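New bench rules for the small arms start in March

Grellow's working rules for tabletop robot arms take effect at the start of March, at both the Gistulley and Wedby sites. They replace the one-page notice that has been up since the first arms were bought and cover any arm light enough to sit on a desk.

The main change concerns cables. Power and signal leads must be kept clear of the space the arm can reach, and taped or clipped wherever they cross the work surface. Of the 129 stoppages logged last year, 14 were put down to a snagged lead.
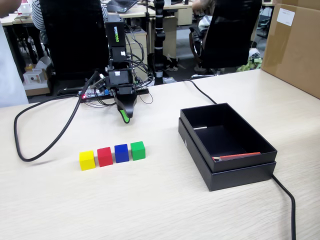

By Kalkidan Mamo
Bench News, Gistulley

Block sorting stays the standard check for a new setup: four colored cubes in a line, one open box beside them. The cubes should have gaps between them so the gripper can close on one without pushing the next. Anything else on the table goes back to the shelf before a run.

Chairs and desks may stay where they are, but people keep their hands off the tabletop while the arm is powered — including to straighten a cube. Switch off first.

Runs longer than 400 cycles now need a named person in the room. Shorter runs do not, provided the stop switch is within reach of the nearest desk.

Questions about older Aigner benches should go to the Wedby office, room 237.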